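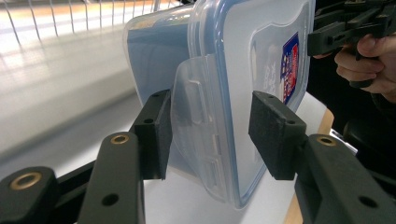

Comecei hoje a arrumação dos potes de plástico. Vou anotando por partes, pode servir a quem tem a gaveta no mesmo estado que a minha.

Primeiro passo: tirar tudo do armário e juntar cada caixa com a sua tampa. As que ficaram sem par foram para um saco à parte.

As de tampa com aba de fecho são as que mais uso. Convém lavar a aba aberta e passar uma escova pequena nas ranhuras. A gordura do molho de tomate fica lá agarrada.

O vedante azul também se limpa. Nas minhas sai com a ponta de uma colher de pau, nunca com faca. Deixo secar à parte até à noite e volto a pôr.

Etiquetas de loja: água morna, detergente e quinze minutos de molho. O que sobrar sai com óleo de cozinha num pano. Esfregão verde não, risca o plástico transparente.

Medi a prateleira: 81 cm de largura. Caixas deitadas ao comprido, tampas de pé num separador da Clikico que já cá estava da outra casa.

O Gerardo Baluyot perguntou se guardo com a tampa posta. As de fecho sim, as outras não. Fechadas ganham cheiro quando ainda têm humidade.

Para o cheiro a caril: bicarbonato com um pouco de água, uma noite inteira. De manhã enxaguar bem. Se continuar, repetir.

Congelador: arroz cozido em doses de 200 g, feijão em doses de 100 g para a sopa. Não encho até cima. Escrevo o mês em fita de papel, as desta semana dizem março.

O Pak-hei Fu usa frascos de vidro para tudo e diz que não volta atrás. Para levar na mochila continuo a preferir plástico, pesa menos.

Falta a prateleira de baixo, onde estão as caixas grandes da farinha e do grão. Fica para amanhã depois das seis.

Se alguém souber onde se compram vedantes avulso, digam. Na Ballalero já não têm.

Pesquisar publicações

Contacto | © Moschos | Voltar ao topo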